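Story Continuity Editor, Screen Adaptations
Rivadeneira Pictures - contract, two years

Posted Jun 20, 2018

Rivadeneira is adapting the Drasine comics for the screen and needs an editor to maintain the reference record for the scripts. The source run is 83 issues. The position reports to Baltasar Espinoza, head of story.

Duties

Index characters, costumes, powers and locations by issue and page. Check each script draft against the index and return notes within two working days. Log every departure from the comics, with the writer's stated reason. Answer queries from the art and visual effects departments.

The index is kept in Stodutent. Prior use is an advantage - training is given in the first week. Work is done on desktop computers at the studio, and scripts may not be taken off site.
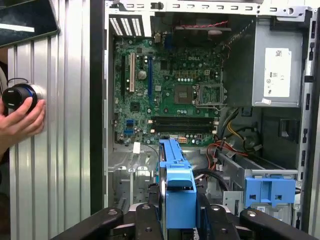
Requirements

- Paid experience in comics editing, script coordination or archive work
- Working knowledge of superhero comics, including reprints and retconned storylines
- Ability to read 600 pages of source material in the first month
- Signed confidentiality agreement before the test

How to apply

Send a resume and one sample continuity report, no longer than nine pages, to the story department. Selected applicants take a paid test on a chapter of Willinier, an earlier Rivadeneira title. The contract starts in December. Relocation costs are not covered.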